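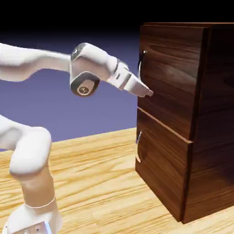 The simulator at work: white arm, wooden cabinet, two drawers.

How to run a simulated drawer demo at an open day

We had the public in on Sun 16 May, and my contribution was an arm in a simulator, a cabinet, and a large screen by the tea urn. Several people have since asked how to do the same at their own place. It isn't difficult. It is mostly a matter of lowering expectations in the correct order.

What you need

A desktop machine with a decent graphics card, a screen people can see from the back, a keyboard you don't mind children touching, and a simulator you already know. We used Hunier. An open day is a poor time to learn a new one. Craig Pollock tried that in October and spent the afternoon demonstrating an installer.

Step 1. Build a small world

One table, one arm, one cabinet. Resist the urge to add a kitchen. Ours has a plain bluish-violet background fading to black at the top, and only one visitor asked where the walls were. Give the wood a strong grain, though. It makes the cabinet look solid, and people forgive a lot of a robot if the furniture is nice.

Step 2. Pick handles people can see

Slim silver bars, mounted upright near the left edge of each drawer, show up well against dark wood. They are also a nuisance to grip, so practise. If you would like an easier life, make them thicker and say nothing.

Step 3. Set the starting pose

Begin with the fingertip clear of the cabinet. Start it too close and the first move may be a collision, and a simulated collision can send a heavy cabinet into the sky like a startled pigeon. (The children will ask you to do it again. Save the file first.)

Step 4. Script the approach

Split it into short moves and pause between them:

Move to a point in front of the handle.
Stop. Let people catch up.
Turn the gripper to suit an upright bar.
Close in slowly.
Grip, then pull straight out.

The pause before the grip is your best bit of theatre. The fingertip hangs just in front of the top drawer and the whole room leans in. Guilan Fan ran our commentary and learned to stop talking at that point, which I had thought beyond her.

Step 5. Let it fail

We ran the demo 29 times and the arm missed the handle on 2 of them. Those went down better than the rest. Leave a little randomness in the cabinet's position and explain what the arm got wrong. Keep the explanation short – people have come for cake as well.

Step 6. Bind the reset to one big key

Ours was the space bar. Yulan Xiao stuck a red paper circle on it, and after that I hardly touched the machine. Before the circle, I was asked to "make it go back" by every family in turn.

Questions you will get

"Is it real?" Say no, cheerfully, and explain that you can try things on the simulated one before risking a motor.

"What's in the drawer?" Put something in it. We hadn't, and a boy of six was openly disgusted. Next time there will be a duck.

"Will it take my job?" Depends how much of your job is drawers.

Packing up

Save the random seeds from the failed runs so you can replay them later, and write down which version of the simulator you used. Then unplug the screen before the urn, as they were on the same extension lead and I would prefer not to discuss it.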